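Keeping Two Arms Honest

The first thing I learned at the Gonitz workshop is that a two-armed cell gets tuned with toy fruit. I'd pictured laptops and silence, and there was a laptop, but mostly there was a lot of kneeling under the table with a hex key.
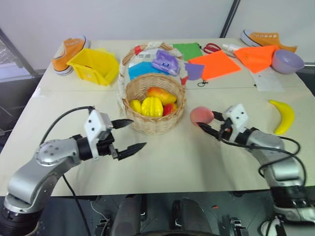 The cell is called Casero, and it spends its days putting things into baskets and taking them out again. Every 1,000 cycles it stops for a service, and I got to tag along for one (on my knees, mostly!).

You begin with the fingers. The serrated tips wear down, so off they come, two screws each, and the new ones go on from a little Jurkari tin that once held cough drops. Then it's the cables. They need enough slack to let the wrist turn all the way around but not so much that they snag on a basket handle, and I spent a good 20 minutes moving one clip back and forth before I was allowed to stop.

Grease comes next, a dab of Fuchs on the bench slides, and I wiped off more than I put on. After that you send both arms home, check that they agree on where the middle of the table is, and run 400 slow picks. A peach is a great test, by the way. Squeeze a round thing slightly off center and it'll pop out sideways and roll for the door.

Mine got two redos on the left wrist. By late afternoon I had grease up to the elbow and was already asking when the next service was due.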